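本网站使用 Cookie 以改善阅读体验。继续浏览即表示您同意我们的 Cookie 政策。 接受 设置

格鲁特维尔(Grutville)工坊通讯
阅读时间:16 分钟
分享 31 评论 2

Derkeck 单元换指记录,以及仿真那一边要改什么

三月里 Derkeck 单元停了一次机,更换夹爪手指,顺便把腕部相机支架重新装过,又把仿真模型里对应的参数对了一遍。好几位同事来信问过具体做法,也有人问为什么换两根手指要停那么久。这一期把过程写下来,给以后接手的人查。

先说机器。Derkeck 是一台固定底座的单臂,末端装平行夹爪,相机装在腕部,朝手指方向看。它在格鲁特维尔做的是居家整理一类的练习任务,拿起、放下、归位,物件轻,动作多。控制柜在单元背面,急停在正面右手边,备件放在柜子第二层。手指由 Wikström 加工,相机支架是 Brillanton 的旧款,已经停产,所以拆的时候要小心,螺纹滑了没有地方补。

换手指的起因是夹持偏差。夹爪闭合以后,指尖本来应该齐平贴合,我们在例行检查时发现根部先碰上,指尖留着一道缝。拿薄卡纸试,靠近根部夹得住,到指尖一抽就出来。拿厚一点的木块试,看不出问题,所以平时跑任务的人一直没有报。后来有人抱怨扁的东西总是滑,才去查这件事。

拆下来看,两根手指的安装面都有压痕,左边那根更明显。手指本身没有裂,指面的磨损也在允许范围里。压痕的来历基本清楚:上一次安装时螺钉拧得太快,先把一侧拧死,再去拧另一侧,手指就斜着压进了安装面。之后每闭合一次都在往同一个方向吃力。这台夹爪的检查间隔定的是 2,000 次开合,这一次刚好到间隔,不算晚,不过如果装的时候规矩一点,这对手指还可以再用一阵。

更换步骤如下,照做就行。

停机、断电、挂牌。机械臂先开到维护位,夹爪朝下,高度以站着能平视指根为准。不要在夹爪朝上的姿态下拆手指,螺钉会掉进夹爪壳体和法兰之间的缝里,取出来要把整个末端拆下。断电前先把夹爪开到最大,断电以后手指推不动,开口小了工具伸不进去。

先拆右边,再拆左边。这个顺序没有特别的道理,只是我们的记录表按这个顺序印,照表填不容易漏。左右以腕部相机画面为准,不以人站的位置为准。过去在这一点上出过错:站在机器对面的人喊左边,屏幕前的人以为是画面左边,结果同一根手指松了又紧,另一根没有动过。现在规定只认画面。夹爪壳体左侧有一个往外伸的小方块,认不准方向时先找它。

安装面用无绒布擦,不用纸。压痕边缘如果有翻起来的毛刺,用细油石平着带过去,只去掉高出来的部分,不要想着把整个面磨平。面磨低了,手指就会往里倾,后面怎么标定都补不回来。这一次左边的安装面去了毛刺,右边没有动。

新手指放上去,螺钉先用手带到底,再交替上扭矩,每一边分两遍走完。第一遍到一半,第二遍到位。扭矩值贴在柜门内侧,这里不写,免得以后改了数值还有人照着旧通讯拧。螺纹胶用可拆的那一种,一滴就够,多了会流到安装面上。

装好以后不要马上通电夹东西。先手动检查两根手指在全开位置有没有刮到壳体,再上电,低速空载开合。听声音。正常的声音是均匀的,到头有一下轻的停顿。如果中间有一声脆响,多半是螺钉头高出来碰到了护板,停下来看,不要让它继续走。

空载没有问题,做闭合零点。老手指的零点不能沿用,哪怕新手指是同一张图纸、同一批料。把夹爪低速闭合到接触,读位置,张开,再闭合,重复几遍取稳定的值写进控制器。这次新旧零点差得不大,可是差的那一点正好落在薄片类物件的厚度里。如果不改,控制器会以为手里夹着东西,其实是空的,或者反过来。

接着是相机支架。本来不打算动它,拆手指时发现支架的一颗螺钉已经松了半圈,手一推镜头会跟着晃。既然松了,原来的外参也就不能信。我们把支架整个取下,清理接触面,重新固定,走线也改了一次。旧的走法是线从支架外侧绕一个大圈,手腕转到极限时会被拉直,松动大概就是这样一点一点来的。新的走法贴着腕部内侧,在第二个线夹之后留一段余量,手腕来回转到两头都不会绷紧。转的时候请一个人盯着线看,另一个人拿示教器,不要一个人两头顾。

支架装好之后的检查,以前是凭感觉:画面里能看见两根手指,差不多居中,就算通过。这样的标准太松。相机稍微偏一点,画面里手指还在,抓取点已经偏了。现在的做法是和仿真里的腕部视角对着看。

仿真这一边由 Tuva Wikström 维护。她和加工手指的 Wikström 同名,没有关系,两边的邮件经常寄错,麻烦大家写收件人时看清楚。她的仿真模型里,单元放在一个有墙有地的室内场景中,夹爪、手指和相机位置照实机参数摆。我们对照的时候把仿真里的夹爪停在全开状态,取腕部视角,先不管背景里有什么,只看夹爪壳体上沿在画面里的高度、两根手指的根部位置和向外张开的角度。
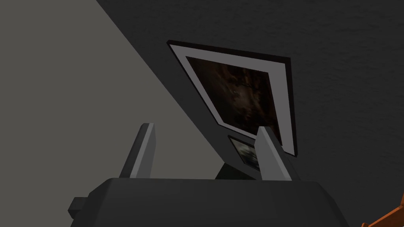
仿真单元的腕部视角,两指张开,墙上挂着画框。

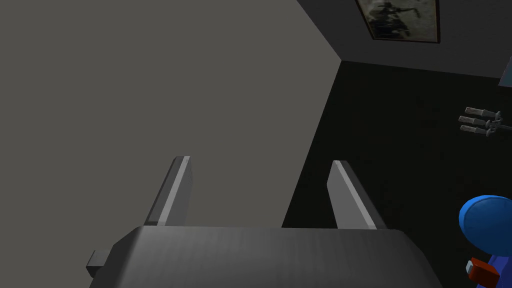

对照分几项来做,每一项填在记录表的同一行,写清楚仿真值、实机值和是谁看的。

壳体上沿。它在画面里应该是稳定的,手腕怎么转、手臂走到哪里,这条边都不应该动。会动就说明支架还有间隙,或者有线在拉。做法是让手臂在几个差别很大的姿态之间走,每到一个姿态停住,截一张,叠起来看。这一次第一轮叠图时边缘有一点虚,回去查,是线夹把线压得太死,手腕翻过去时线会顶支架。松开重新夹,再叠,边缘就实了。

手指根部。看它们和壳体上沿的交点。手指换新以后,根部位置如果和仿真对不上,先怀疑相机,再怀疑手指。手指有定位销,要装偏很难,相机支架全靠螺钉和接触面,要装偏很容易。先怀疑手指的人往往会把刚装好的手指又拆一遍,浪费螺纹胶,也浪费安装面。

张开角度。画面里手指看上去是向两侧倾的,这里面有一部分是透视造成的,和机械上的开口不是同一个量,不要拿量角器在屏幕上量了以后去改控制器参数。只拿仿真和实机的同一个视角相互比。两边都倾得一样,就可以。一边对得上、另一边对不上,就回去看那一边的安装面。

手指的明暗也有人问。仿真里的光比较均匀,实机上方有灯管,手指内侧会有一条反光,位置随姿态变。这条反光不参与对照。以前有人把它当成手指边缘,算出来的外参差了很多,查了一个下午才查到。现在对照之前把正上方那组灯关掉,开侧面的灯,反光会弱下去。如果还是很亮,就在指面贴一层哑光胶带,做完记得撕。胶带留在手指上会改变夹持厚度,刚做好的零点又白做了。

对完几项,再做一次正式的外参标定。标定板固定在台面上,手臂按存好的姿态走一圈,程序自己算。残差超过门限就重做,不要去删姿态让残差好看。存好的姿态里有 2 个在新的走线下会让线靠近护罩,已经换成了旁边的姿态,旧的姿态文件请不要再用。谁的电脑里还有旧文件,请直接删掉,共享目录里只保留新的。

仿真那一边要改的东西比预想的多。手指的几何没有变,图纸还是原来那张,可是闭合零点变了,相机外参变了,两项都要写回去。Tuva 这次还改了手指的接触参数。旧参数是按磨过的指面调的,新指面摩擦大一些,如果不改,仿真里会滑的东西到实机上不会滑,看起来是好事,可是策略会因此用过大的夹持力,时间长了还是伤手指。她改完以后重新渲染了腕部视角,和实机再对了一轮,两边现在能对上。

关于背景,也补充几句。有同事提出,仿真场景里的墙面、地面和摆设同实验区不一样,这样对照有没有意义。对照支架和手指,背景没有影响,这些东西都随着腕部一起走,在画面里的位置只由安装决定。背景有影响的是另外一件事,就是自动曝光。镜头对着大面积深色表面的时候,实机相机会把曝光拉高,手指就会发白,边缘变粗。所以做对照时把曝光锁死,锁定值写在记录表右上角。跑任务时再放开。忘记放开的后果是任务画面偏暗,识别率掉下来,大家又会以为是换手指换坏了。

复机之前跑了一组夹持测试。物件从备件柜旁边的测试箱里拿,薄卡纸、塑料片、木块、带手柄的小件,每一种都试指尖、指中和指根三个位置。薄卡纸在指尖现在夹得住,抽的时候有明显阻力。带手柄的小件有一次在转腕时滑了一下,查下来是抓取点太靠近末端,重心在外面,换了抓取点就没有再滑。这一条和手指没有关系,记在任务那一边的问题表里。

日常照看的要求也跟着改了几条。

每次开班之前,看一眼腕部画面里的壳体上沿和参考图是否一致。参考图已经存在操作屏的桌面上,打开叠加就能看。不一致就不要开始任务,先在表上写一笔,再去找原因。

每到检查间隔,除了用卡纸试指尖,还要试指根。两处都夹得住才算通过。只试一处,斜着磨的手指看不出来。

螺钉画了防松线,红色。线断开了说明转过。看到断开不要自己顺手拧回去,拧回去线又对上了,下一个人就看不出它松过。先拍下来,再按扭矩重新上,然后把旧线擦掉重画。

清洁用干布。指面不要喷任何清洁剂,也不要用酒精反复擦,指面的涂层会发黏。壳体外面可以用微湿的布,擦完等干了再上电。

支架的备件还剩一套,螺钉有多的。停产件用完以后怎么办,目前的意见是照现有尺寸自己加工一个,安装孔不变,接触面加大一些。图纸在画,画好以后会先在仿真里换上,看腕部视角有没有遮挡,再决定要不要做实物。有意见的请在图纸定稿之前提,定稿以后再改,仿真、外参和走线都要重来一遍。

旧手指没有扔,放在备件柜最下面的盒子里,盒子上写了“勿装”。安装面还可以拿来给新来的人看压痕是什么样子。请不要临时拿去顶替,哪怕只用一次。

记录表换了新版,多了曝光锁定值和走线两栏,旧版空白表请回收。填表的时候写全名,不要只写姓,原因前面已经提过。操作屏上的零点界面这次没有改,菜单位置和原来一样,保存之后需要重启夹爪驱动才会生效,重启时手里不要夹着东西。

下一次检查时会把底座的地脚螺栓一并看掉,停机时间会提前写在单元门口的白板上。需要用 Derkeck 排任务的,请以白板为准。

喜欢这篇文章?订阅格鲁特维尔工坊通讯,新一期会直接寄到您的邮箱。
分享 31 评论 2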